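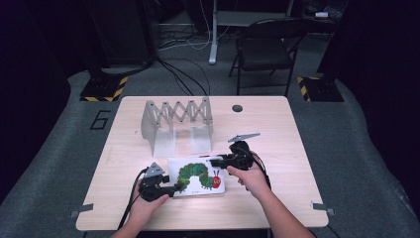

The Lanow Pair arrives in a box the size of a small suitcase, and the first thing you learn about it is that the robot isn't in there. Daza, the firm that sells it, is quite open about this. What you get is two black hand grippers, two long cables, a bag of clamps and a booklet that spends its opening page asking you to clear some floor. You hold the grippers. You do the chores. The machine that will one day do them in your place is a separate purchase, and a much bigger one.

I had the Pair for most of August, on loan, and the rest of my flat has not forgiven me.

The idea is simple enough to explain to a neighbour, and I did, twice. A robot with two arms needs to see a job done many times before it can manage a poor copy of it. You can steer the robot by remote control while it learns, which is slow and makes everyone cross, or you can put the robot's fingers in a person's hands and let the person get on with it. The Pair does the second. Squeeze the trigger and the jaws close. Let go and they open. A fin on top of each gripper tells the system where your hand is, and the cable carries everything back to a computer that sits there judging you.

A pair costs £1,465, which includes the software for a year and a phone line staffed by people who plainly know the thing inside out. After that the software is £71 a month. Daza will tell you this compares well with its rivals. It compares less well with having thumbs.

To see it used by people who are good at it, I went to Flunder, a small outfit that records tasks for robot makers on a carpeted floor marked off with tape. Elba Henríquez runs the recording side. She used to teach infants, and a good deal of the work turns out to suit her: picture books, tidying up, doing it again nicely.

The task that morning involved a board book with a green caterpillar on it. You would think a board book was the friendliest object on earth. It was designed for people who chew. Taken by its short ends, one gripper to each side, it becomes a lesson in how much your fingertips normally do without telling you. Push too hard from both sides and it wants to hop. Push too little and you have lifted nothing but your own expectations. Elba had it up and down again before I'd finished writing the date in my notebook. My own first go took so long that Yamila Ojeda, at the computer, asked whether I was still recording.

"Elbows in," she said. "You're flapping."

I was flapping. The grippers are not heavy, but after 20 minutes your forearms begin to hold opinions. Daza's booklet recommends a rest every so often and leaves you to decide how often. Yamila's rule is that you stop when you start blaming the book.

The good news is that the triggers are excellent. There's a soft stretch at the beginning of the squeeze, then a firmer one, and after an hour or so you can feel the difference between holding a thing and crushing it. The grips suit my hands, which are medium sized and clumsy. Elba, whose hands are smaller, finds the reach to the trigger a bit long and has told Daza so, and Daza has been saying "next version" to her for a while now.

The cables are where I fell out with it. They are long, they are sensible, and they go everywhere. At Flunder they run down past the table on either side and stay out of the way, as trained cables do. In my kitchen they took in a chair leg, the dog's bowl and, on one memorable evening, me. A wireless version is promised. I'd wait for it if you live with anybody.

Setting up is dull but fair. You wave the grippers about until the software is happy, and then it's happy for the rest of the session unless you knock something. I knocked something. The message that comes up is "Tracking lost, please resume natural pose", and there's no reply to that which a magazine would print.

The software itself is plain and quick. Each attempt becomes a clip, each clip gets a tick or a cross, and you can bin the bad ones with a single key. I grew fond of that key. It does have one daft habit, in that the crosses stay on the screen in a running tally beside the ticks, in red, for visitors to admire. My best evening at home produced eight ticks, all of them for moving a sponge from one side of the sink to the other. I shan't share the other column.

Bestden sells a cheaper rival set, and I tried that as well, for an afternoon. It saves you a few hundred pounds and gives you stiff triggers with a click in them, like a stapler. Elba keeps one in a drawer. When I asked what she used it for, she said picking things up off the floor.

So who should buy the Pair? If you are a lab or a workshop with a robot already standing about waiting to be taught, it's an easy yes, and you'll get more use from it in a week than I did in a month. If you're a keen amateur with one arm bolted to a bench in the garage, buy a single gripper, which Daza will sell you if you ring up and ask, though it isn't on the website. If you are merely hoping that somebody will come and empty the dishwasher, I have to tell you that the Lanow approach requires you to empty it first, more than 71 times by my guess, with your elbows in.

Mine went back to Daza in its box, bar one clamp, which I found under the fridge and have since posted on.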